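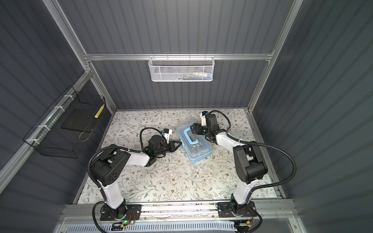 Box task, right gripper on the blue handle, left gripper open.

Ticket 408, Virnach cell, opened 6 October 2021
Problem: recording stops when the second arm closes. 2 of 100 demos saved with no left wrist video.
Tried: restarted the recorder, no change. Swapped the left camera cable, 4 demos since then, all complete.
To do: drop the two bad demos from the Skalier training set and record them again. Wipe the mat first.
Status: open until the next full batch is checked.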